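3.2 Construction of the cell

The cell was built in the shared workshop in Stedville, where the members have access to hand tools, two printers and one saw. We did not have a separate laboratory, therefore all parts had to be small enough to carry through a normal door. The walls and the tabletop were mounted first, and the rail was fixed along the front of the table afterwards. In an earlier version, which we call the Bremham layout, the arms were placed at the back wall. This made the cables short, but a person could not reach the joints for repair without removing one wall.

Both arms in the present version stand on carriages on the same black rail. We chose light walls so that the wooden blocks are easy to separate from the background by color. The middle part of the rail is covered with a strip of white board and a clear plastic sheet, which is taped. The sheet should keep dust and small chips away from the rail, and it can be changed in a few minutes. It is not perfectly flat, and it gives reflections. For this reason we exclude the area of the sheet when we search for blocks.

The routing of the cables took more time than we expected. If a cable is tied closely to the links, it pulls on the wrist when the arm is stretched. We therefore leave a large free loop over each arm. The loop must be long enough for the full reach, but it must not hang down into the space between the two grippers.

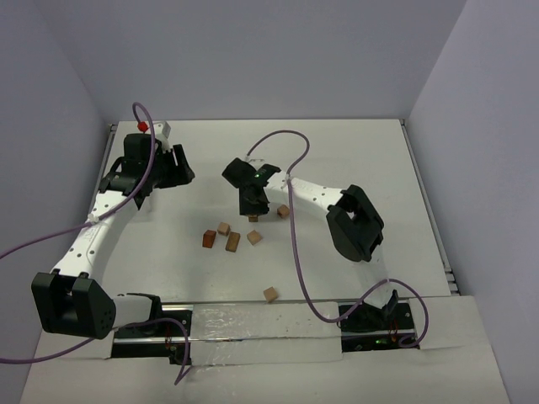
Figure 6. The two-arm cell with wooden blocks on the table. The purple cables form free loops above the arms.

The blocks are cubes and longer pieces, cut from leftover wood by Špela Dervishi on one Saturday. They were not sanded to an exact size, and the difference between two cubes can be seen by eye. We kept this difference on purpose, as the grippers should also work with parts that are not precise. Before each trial, the blocks are placed by hand without a fixed pattern, and one of them may stand on its end.

With this setup we recorded 139 trials in May. The carriages were not moved during a trial, only between trials. The cost of the complete build, without the arms, was about 200 dollars. The results for single-arm and two-arm picking are given in Section 4.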